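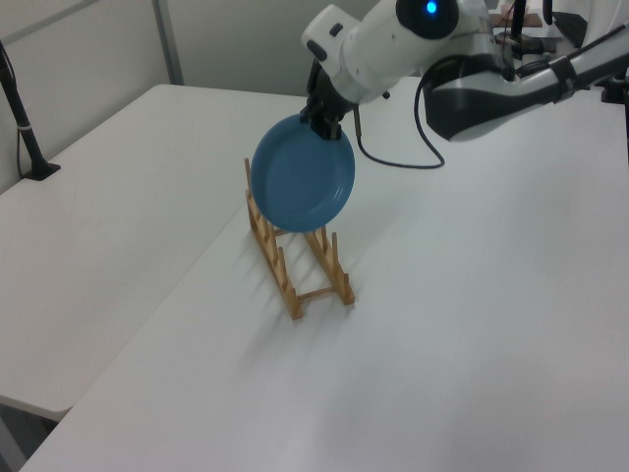

I held out against owning a dish rack for 19 years, on the grounds that a tea towel and a sense of balance did the same job. Then in December the last of the big Halliday plates slid gracefully off the pile and into the sink, and I was told to go shopping. What we have now is pale wood, two rails of upright pegs with crossbars between, and a blue plate held nearly upright just above the pegs looks very smart. It cost £10 in the Lonirley sale. The Veketti one was chrome, came with a leaflet and wanted more worktop than the kettle and toaster put together.

My complaint is with bowls. Plates understand a rack. Bowls lean on their neighbours like men at a bus stop, and anything wide and shallow with a proper rim has to be talked into it.

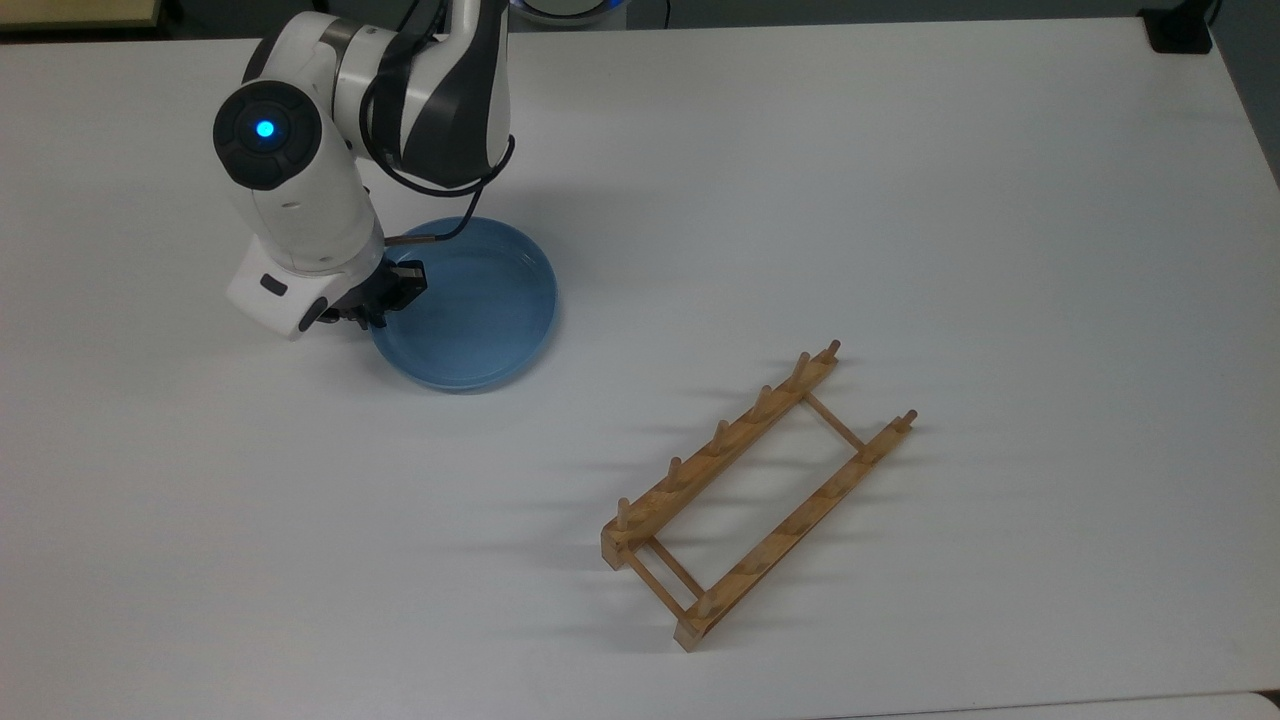 I've tried every other slot, I've tried facing them all the same way, and I've tried leaving them for somebody else, which had the best results by far. Mugs still go on the tea towel. I'm told Vustent do a matching mug stand, and I've asked not to be told again.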